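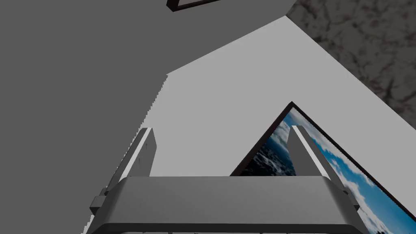
Cell Technician, Gripper and Arm Upkeep (one opening)

Paltholm, Batdale site
Full time, days, with the occasional evening you will be paid for

Paltholm is looking for a technician to take over the care of one robot cell. It has one arm, one two-finger gripper, one controller cabinet and a simulated twin that gets every change before the real cell does. The cell is called Probert. You will be calling it other things by your second month.

What the job is

Probert sorts and places small parts for 96 hours of scheduled running a week. It does this very well until the fingers drift out of parallel, at which point it does something else very well. Your work is to keep the drift small and the surprises rare.

Most of your week will go to:

Checking finger alignment and jaw travel at the start of each shift, and writing the numbers down where other people can read them.

Swapping finger pads and re-zeroing the gripper afterward. Both steps. We mention the second one for historical reasons.

Rehearsing new wrist angles and approach moves in the twin. The simulated room is plain gray wall and a few framed pictures, so do not take this job for the scenery. You will spend a good deal of time looking over an open gripper at a blank wall, deciding whether the wrist is where the controller says it is.
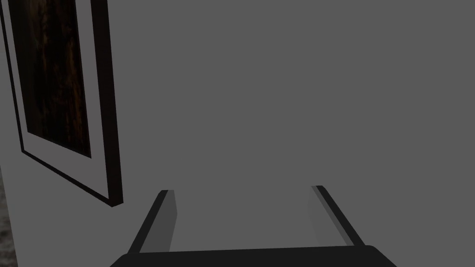 When the two disagree, you find out which one is lying and fix it, then bring the cell back up by the written procedure. The procedure is 145 lines long. Shortening it would be a welcome first project, and the last two technicians also thought so.

What you need

At least 2 years of hands-on work with industrial arms, any make. Comfort with a torque wrench, a multimeter and a log file. Enough patience to change one setting at a time. Experience with Imach, our in-house simulation setup, is impossible unless you have worked here, so we will teach you.

A degree is fine. So is not having one.

What we offer

A salary we will tell you on the first call, health and dental, 5 weeks of paid leave, and a tool budget that does not need three signatures. The coffee is bad - the machine is outside your area of responsibility, and we ask that you respect this.

How to apply

Send a resume and half a page on a machine you kept alive longer than it deserved. Skip the cover letter. Applications close at the end of October, and interviews include an hour at the cell, so wear closed shoes.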